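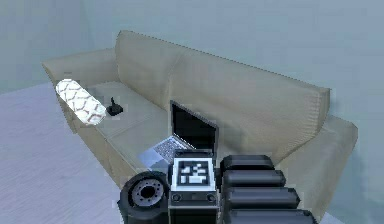

Pillex Remote Demonstration Station

The Pillex is a workstation for showing a household robot a task by remote control. The operator guides the arm and hand through the task from a desk, and the station records each attempt as a demonstration which can later be used for training. It is supplied by Trevton to universities, colleges and company laboratories.

Simulated rooms

Every station includes the Gurkix room library. The rooms are rendered, and the operator works from a view close behind the robot's hand. Living room tasks are set on and beside ordinary furniture; in the sofa room, an open laptop and a patterned bolster pillow share the seat with a small black object. The hand carries a square black and white marker on its wrist housing.

Objects may be moved, exchanged or removed between attempts. The supervisor sets the starting layout from the task sheet and may lock it, so that several operators begin from the same arrangement. Layouts are saved under the name of the task.

Recording a demonstration

The operator holds the foot pedal down to record and releases it to pause. Joint positions, hand commands and the rendered view are stored together against a single clock. An attempt may be marked as accepted, rejected or held for review. Rejected attempts are kept until the supervisor clears them, and are left out of any export unless requested.

Operators new to the equipment should complete the practice tasks before their work is added to a shared set. Fine movements near the back of a seat or against an armrest are best made with the speed control at its lower setting.

Guiding by hand

Laboratories which own a suitable arm may add the Policarpio handle. It is fitted at the wrist and allows a person to lead the arm directly through the task. Recordings made in this way are stored in the same form as those made from the desk. The handle is not required for work in the simulated rooms.

What is supplied

Control desk unit with two hand controllers
Foot pedal and cable
Gurkix room library, 312 layouts
Storage for up to 2000 demonstrations
Printed operator's guide
Warranty of 2 years, return to Trevton

The Policarpio handle is ordered separately. A display is not included.

Orders and support

Institutions should state the number of operators and the make of arm, if any, when asking for a quotation. Replacement pedals and controllers are held in stock. The room library is revised each June, and revisions are sent to registered stations without charge during the warranty period.

Page revised 2022-11-16

Contact Trevton | Copyright Trevton, all rights reserved | Back to top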